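4.2 Soft items: caps

Rigid objects told us little about the difference between the two grippers, so the second part of the comparison used baseball caps. A cap has a stiff brim and a crown that folds under its own weight, and the best place to hold it changes each time it is put down. The Umberg gripper has stiff parallel fingers and closes to a set width. The Flirnis gripper has jointed fingers and closes until a force limit is met. Both were mounted in turn on the same arm and run with the Wolde controller, using the settings given in Section 3.

Each gripper made 250 attempts. Before an attempt, one of the authors dropped the caps on the table by hand and did not straighten them. The arm then had to pick up one cap, lift it clear of the others and hold it for 20 seconds. An attempt was stopped and marked as failed if no lift had begun within 60 seconds. Grasp points were chosen from the fixed camera, with no view from the wrist.

Brim grasps were the more reliable with both grippers. When the fingers met the brim from the side, the cap seldom turned in the hold. Crown grasps were harder. The Umberg fingers often closed on a fold of cloth and let it slide out during the lift, and this happened most with thin cotton. The Flirnis fingers kept hold of the fold more often but were slower to close, and in 53 attempts they took hold of a second cap as well. Most of these double picks came from layouts in which the caps were touching. Figure 6 shows a lift above a denim cap and a corduroy cap that are in contact.
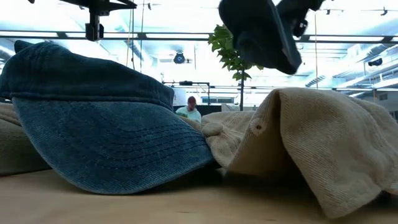

Figure 6. A dark cap held by the gripper above the table. The denim and corduroy caps remain on the tabletop.

Lighting had some effect on the choice of grasp point. The room lights and windows are behind the table as seen from the camera, and a dark cap against them gave a poor depth edge. We repeated part of the test with the exposure lowered, which helped with dark caps and made little difference to pale ones. All results in Table 3 use the original exposure.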